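ロボットのせいび、ちょこっと入門

キッチンロボットの「フロロウ(Flollow)」は、コンピューターの中の台所で練習しています。今日はその「じゅんび」と「手入れ」の話。いそいで書くので、字がまちがってたらごめん!

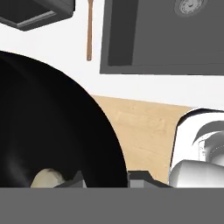
最終更新:3月

黒くて丸い大きなもの、そのてまえに灰色の指が2本。ロボットの手です。この指を「グリッパー」といいます。ものをはさむ係。

グリッパーの手入れ、まずは「ゼロあわせ」。指をぴったりとじて、そこを0ときめる。ずれたままだと、つかんだつもりでスカッ。うちのチームでは練習10回ごとにやりなおし。めんどうだけど、やる。

つぎ、はさむ強さ。強すぎるとおわんがはねる。弱いと落ちる。せってい画面の数字を3から4にかえただけで、ぜんぜんちがう動きになったことも。少しずつかえて、ためす。またかえる。

係のマリソル・クアドロスさんは、かえた数字をぜんぶノートに書きます。前にもどせるように。これ大事です。メモなしでいじって、66回ぶんの練習がやりなおしになったことがあるので……。

それから「カメラあわせ」。ロボットはカメラで台所を見ます。カメラのむきがちょっとずれると、ロボットの思ってる場所と、ほんとの場所がずれちゃう。

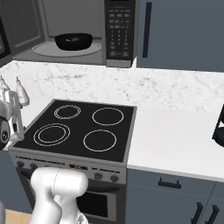
電子レンジみたいにとびらのあるものは、とくにむずかしい。中のお皿のまん中はどこか、とびらはどこまで開くか。1つずつ数字で教えまず。とびらにうでがぶつかったら、そこで止めて、うでの通り道をひきなおす。関節の曲げかたも見なおし。

コンピューターの中なら、ぶつけてもこわれません。でも本物のうでならネジがゆるんだり、ケーブルがいたんだりします。本物の点検は電源を切ってから、かならず大人がやること。

おうちでためすなら、わりばし2本でスポンジをつまんでみて。力をかえると、どうなる? 数字のかわりに「よわい」「ふつう」「つよい」でメモ。

つづきはセンサーの回で。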